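Hirnel Gears: hand-guided and remote-controlled gear placement
Data card and README, version 2
Last edited 14 July 2026 by Gonzalo Moya

What this is

A set of recorded demonstrations of one job: putting small metal spur gears onto the upright pins of a round metal plate, using two arms on a cloth-covered work area. A person drives both arms from another table. The first batch was made by holding the arms and moving them by hand, and we keep it in a separate folder for reasons given below.

There are 853 episodes in total. Of these, 622 are remote-controlled and 178 are hand-guided. The rest are partial runs, stored under "leftover". Please don't train on leftover and then write to us about the results.

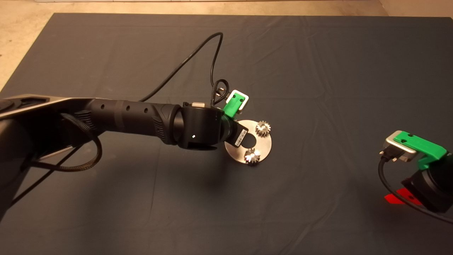
I was asked to write a card that sells the data a bit. I'd sooner write one that saves you a week. The task is narrow. One plate, one kind of gear, one color of cloth. A policy that does well on our test split has learned our table, and I would want a lot of proof before I believed it had learned anything about gears.

Why the two batches are kept apart

Hand guiding gives nicer paths. It also puts a person's hands and sleeves in the head camera view, and a model will gladly use a sleeve as a clue to where the arm goes next. Seul-gi Ma tried painting the hands out. The painted patches were as good a clue as the sleeves.

Remote control has the opposite trouble. Operators can't feel the pin, so they hover, nudge, back off and try again. Some people call this "rich recovery behavior". A good part of it is just somebody squinting at a screen.
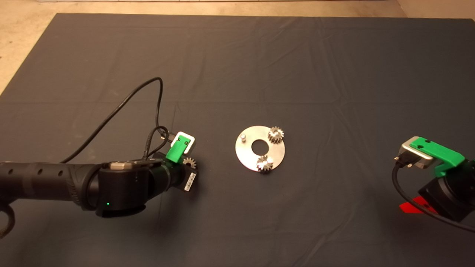

Can I mix both batches in one training run?
You can, and the loader allows it with the flag mix=all, but we saw slower placements and more hesitation over the pin than with the remote-controlled batch alone. If you do mix them, keep the source label as an input.

What is recorded

Joint positions and gripper opening for each arm, one head camera, one camera at each wrist, and the operator's commands. No force readings. People ask for force more than anything else, and they're right to, as seating a gear on a pin is mostly a matter of touch. The Prelley release of this data was described in a talk as "contact-aware". There is no contact signal in it, in either version.

Commands and joint positions come from different clocks. We line them up afterward with a script (align.py). It does a fair job on slow moves and a poor one on quick ones.

Labels

Each episode has a start mark, an end mark and a result: placed, dropped, or stopped by operator. "Placed" was decided by whoever was driving, which is a weak way to do it. Seul-gi rechecked a sample from the Collado sessions and changed enough results that I now treat the column as an opinion. Corrected rows have checked=1.

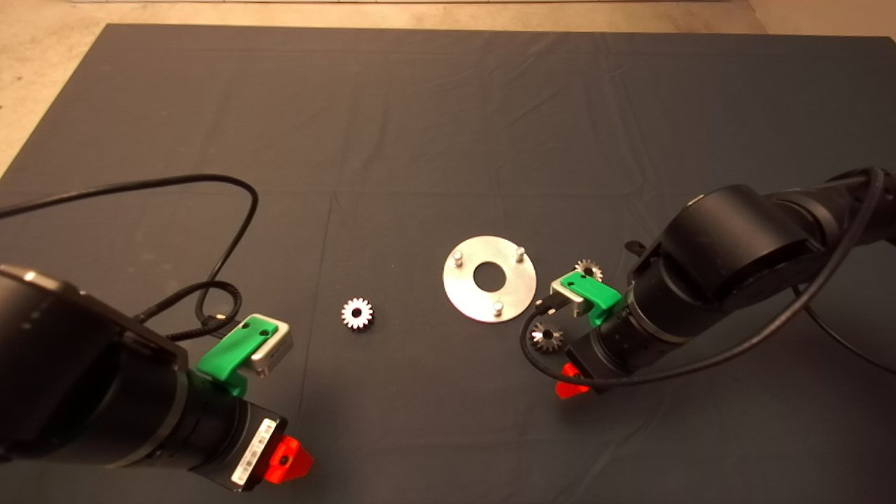
Start positions were meant to be random. They were set by people reaching over and putting gears down, and people have habits. Plot them before you claim your model handles new layouts. The Pultness sessions are the worst for this – whole runs start from nearly the same spot.

Wrist video

Most useful for the last bit of the approach, when the head view is blocked by the arm itself. Exposure was left on automatic, so shiny metal can wash out and brightness jumps between frames. Turning up the color augmentation helped us a little.
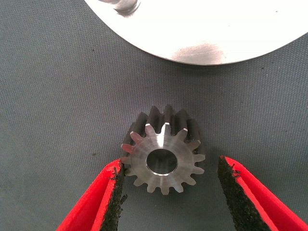
Grip pads wear down and get replaced. We didn't log when. If your error grows across a session, suspect the pads before you suspect your network.

Loading

pip install -r requirements.txt
python load.py --split train --source remote

Episodes are padded to 2000 steps. Use the mask. Two groups so far have trained on the padding and reported very smooth endings.

Known gaps

No runs with a second operator watching or correcting.
No failed grasps on purpose.
Episode notes are in mixed English and Spanish, mostly mine.

Version 3 is planned for August and should fix the clocks. Send problems to Seul-gi Ma through the tracker, with the episode number.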